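3.2 Sorting the towers before teardown

The desktop towers that reach the Faltcombe depot are a delight to study, mostly because so little about them is uniform. Over 25 working sessions we followed what happens to a tower between the loading door and the parts shelves, and found that the first look inside the case shapes nearly everything that follows. Sorters told us they read the layout in a moment: where the drives sit, how the cables run, what can come out by hand and what needs a driver. Gaurav Yadav, who joined the sorting line in October, had learned to do this within three shifts – far faster than we had expected!

Color does a surprising amount of the work. Makers often mark the parts meant to be released or paired with a brighter plastic, and our sorters leaned on those marks even when they had never met the model before (Figure 4).
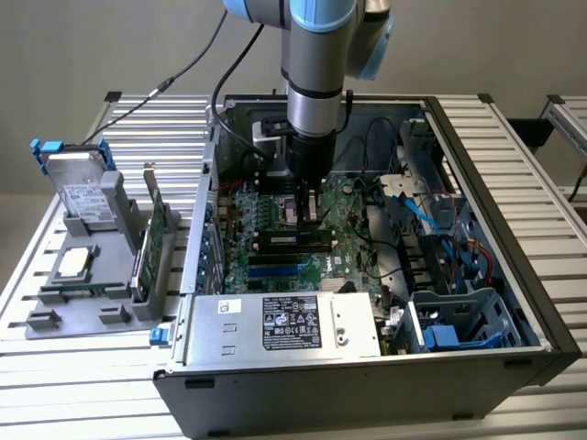

Figure 4. Interior of a Dell desktop tower, laid on its side with the side panel off. One green memory module is in the upper of four slots; blue releases mark the drive tray and the power supply.

Memory came first in almost every session, and we think this is a sound habit. Modules are light, quick to test and easy to store, and taking them out early keeps them clear of the heavier work on the drive cage and power supply. Partly filled boards like the one in Figure 4 still earned a full check of every slot. Of the 200 towers in the Faltcombe set, 100 were stripped in this memory-first order throughout, and the sorters at Endcombe later took up the same order on their own.

The power supply was the part on which people differed most. Some wanted it out before anything else to make room for their hands, while others left it until the cables had been cleared. We return to this split in Section 3.3.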